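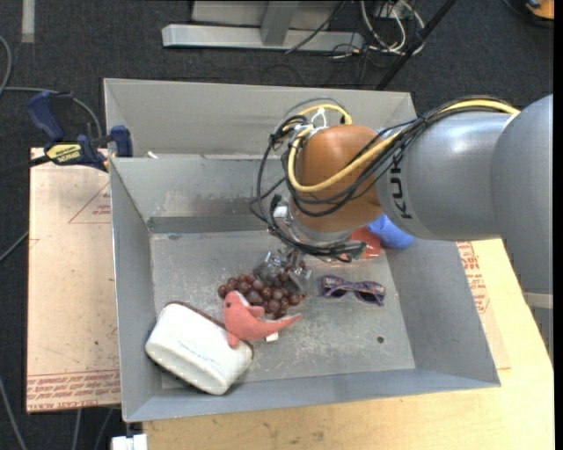
What does a grasp planner output?

A ranked list of gripper poses, each with a score and an opening width. It does not output a motion. Turning a pose into joint angles over time is the job of the motion planner, which we get to in the second half of these notes.

## Notes for unit 6: picking from clutter

Renu Chaturvedi, revised 2025-10-05

Read the Keltholm chapter on point clouds first. The code is in the `birurari` repository, under `pick/`.

### The pick loop

Each attempt runs the same five steps.

1. Capture a depth image and crop it to the inside of the bin.
2. Sample candidate grasps.
3. Score them and drop everything below the threshold.
4. Ask the motion planner for a path to the best one left.
5. Execute, lift, and check the gripper.

If step 4 fails, take the next candidate. If there are none left, go back to step 1. Do not lower the threshold inside the loop — students do this every year and it hides bugs in the sampler.

### Sampling

We draw 300 candidates per image. Most are thrown out right away when the fingers would hit a wall or the floor. With mixed objects expect about 30 to survive.

Soft and bunched things need extra care. Take grapes lying against a plush toy: the depth image gives one connected lump, and a segmenter that works from depth alone will often return one object. Use the color channels as well. Sunglasses are hard in another way, as dark lenses can return little or no depth. Treat missing depth as *unknown*, never as free space.

### Scoring

The score is a weighted sum:

`s = w1*contact + w2*clearance - w3*tilt`

- `contact`: how well the surfaces under the two finger pads face each other
- `clearance`: smallest distance from gripper to anything that isn't the target
- `tilt`: angle between the approach direction and vertical

The default weights were tuned on rigid boxes. You will need to change them for Lab 3.

### Motion planning in a bin

The walls matter more than the objects. A pose near a side wall may be fine for the fingers and impossible for the wrist. Our collision model covers the arm, the flange and the gripper. Cables are modeled as a padded cylinder around the wrist, which is crude but keeps the planner from rolling the last joint too far.

The approach is split in two. The first part is a free-space path to a pre-grasp point 200 mm above the target. The second is a straight line down at reduced speed, with the force limit on. Plan both before moving. If the line is blocked, the free-space path is no use to you.

### Lab 3

Work in pairs. Use the Varthorpe logs, not the simulator.

- Replace the depth-only segmenter with one that uses color and depth.
- Plot the score of every attempted grasp, split by success and failure.
- Write half a page on one failure. Say which step of the loop caused it and how you know.

The Rana scripts for plotting still need the old config format. Convert with `tools/convert_cfg.py` before you start.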